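Subject: Re: [handheld-rigs] What would you buy second?
Date: 6 Feb 2022

Hi all,

Been meaning to answer this one for a while, and now I've got a cup of tea and the spreadsheet open, so you're getting the long version. Sorry in advance!

Earlier message on the list:

> We have one hand-held gripper and enough left in this year's
> budget for either a second one or a bunch of smaller things
> (tripod, better table, spare fingers, decent drives). The arm
> itself won't be ordered until November at the earliest. Has
> anybody gone to two hand-helds before having any arm at all?
> Was it worth it? Also keen to hear what you wish you'd put in
> the budget the first time round, because our finance people
> don't like it when you come back with your hand out.
>
> Happy to summarise replies for the list.

Short answer: yes, we went to two before we had an arm, and I'd do it again. But I'd hold back a fair chunk for the smaller things, and I'd start with the small things on your list and see what's left over. I did it the other way round and spent a couple of months borrowing.

The case for two is pretty simple. With one gripper you end up picking tasks that suit one gripper, and then you plan your arm purchase around those tasks, and before you know it you've written a purchase request for a single-arm cell when half the jobs you care about want one hand to hold and the other to fiddle. We had a whole draft request like that. It was called Clusa (we name our budget lines after nothing in particular, it keeps them apart in the system) and it went in the bin once we'd had a few weeks of working with a pair. The version that replaced it, Cledano, asks for two smaller arms where Clusa had one big one, and the total is nearly the same once you take out the fancy base.

So if you're ordering arms in November, I'd say the second hand-held is partly a planning expense. Put it to your finance people that way. Ours understood "this will tell us what to buy" a lot better than they understood anything I said about data!

The work we've been doing with it is nothing glamorous. Dowels and rods, mostly, standing up on a table with a sheet of paper over it, and whatever else we can find that's about the right shape. Hardware store stuff. I mention it because people tend to budget big for objects and props and you really don't have to. Our whole prop box cost us 200 dollars and there are things in it we haven't touched yet. If somebody tries to sell you a standard object set, borrow one first and see whether you'd use it.
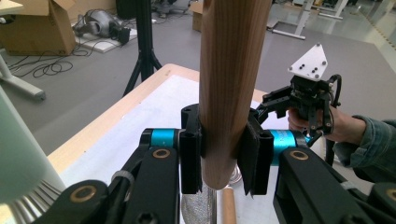 Fingers and pads are another story. I budgeted for none, since the gripper came with a set and the set looked fine. Pads wear, though, and they wear unevenly, and if you're moving between wood and anything smoother you'll want to try a couple of different materials before you settle. I now carry 3 spare sets of fingers per gripper on the books and top them up each quarter. If your gripper is printed and you've got your own printer then the fingers are close to free, but the pads, bushings and screws aren't, and neither is the afternoon you lose because you're short one screw of a size the local shop doesn't stock. Buy the screws by the bag. Buy cable ties by the bag too, any size, you'll go through them.

On suppliers: we got our first unit assembled from Votholm and the second one as a kit, also from them. The kit saved us 900 dollars on paper. I'd call the real saving a bit over half of that, after we'd bought the right drivers and a tap we didn't own, and after I'd taken one of the linkages apart twice because I'd put it together backwards (both times, yes). If you've got a student who likes that sort of thing, go for the kit, and they'll know the mechanism inside out by the end, which came in handy later when something started to feel notchy. If it's going to be you on a Friday night sort of thing, pay for the assembled one. Shipping to us was slow either way, so whatever they quote you, add a few weeks before you promise anything to anyone.

Some things I wish I'd put in the first budget, in no order at all:

Tripods. Get a proper one, with legs that lock. We had a cheap one that crept down over the course of a morning and we didn't notice until the afternoon.

Storage. You'll work out a number for how many hours you plan to record, and from that a number of terabytes, and then you should double it. We ran out partway through and had to buy drives at retail, in a hurry, from the shop down the road. It annoyed me for weeks. And you want two copies, so double it again, I suppose.

Tables. This is the one people laugh at. A wobbly table is no fun with two people leaning over it, and you can't just swap the table later without thinking about it if you want your earlier sessions to match. Ours were 200 dollars each, plain things, light tops, and I'd spend a bit more next time for ones with levelling feet. Check the height with the people who'll be standing at it all day. We have one tall person and one short person and there's no height that makes them both happy.

Floor space and cables. Not really a purchase, but do a drawing. When I did the one for Cledano I remembered the arms and the controllers and completely forgot where the cables would go, and our facilities group (quite rightly) sent it back. Cable covers are cheap if you plan them and weirdly expensive if you need them tomorrow. Same goes for floor tape.

People's time. Two grippers means you'll often want two people, or one person with both hands full and somebody else to reset the table. We'd costed it as one person's hours and it came out closer to one and a half. That was by far our biggest miss, bigger than all the hardware bits put together, and if I could only send you one line of this whole email it'd be that one.

Calibration gear I'd leave out until you need it. Printed boards glued to something flat did us fine. There's a nice-looking fixture on the market and I had a quote for it and everything, and in the end I spent the money on drives and haven't missed it.

As for the arm order itself, a couple of thoughts while you've still got time. Ask for the gripper mount drawings before you sign anything. The whole point of doing the hand-held work first is that you can put the same fingers on the arm afterwards, and if the flange needs an adapter then somebody has to make the adapter, and that somebody will have a queue. We've got a line for it in Cledano and I think it's too small. Ask about the payload with the gripper on, too, with the cable and the mounting plate and the lot, and weigh yours on a kitchen scale beforehand so you can argue with the sales rep from a position of strength.

Also, please ask what's in the warranty if you remove their end effector. We had one vendor who was lovely right up until that question.

There's another group on the list, the Ông lot, who went the opposite way and bought the arm first and their hand-helds later. They'd be worth hearing from if they're reading. From what I gathered when we compared notes last year, their arm sat in its crate for a good while as they waited on safety sign-off, and they'd have been glad of something to be getting on with. Maybe they'd say different now.

If I had your money and your timeline, I'd do the drives, the tripod and one decent table right away, get the second hand-held on order straight after that, and hold the spare fingers money until you know which ones wear out. Then I'd leave a bit unspent. I know finance people hate that as well, but there's always something, and in our case it was a replacement motor.

I can share the Cledano spreadsheet if it's any use. I'd need to take the quotes out first as some of them are marked confidential, but the categories and the hours would still be there, and so would the columns where I wrote down what I'd guessed against what we paid. It's a bit of a mess and there's a tab called "old old" that you should ignore. Drop me a line off list.

And yes please to the summary! I'd particularly like to know what everyone's paying for pads.

Cheers

--
You are getting this because you subscribe to handheld-rigs.
To leave the list, send a blank message with "unsubscribe" in the subject.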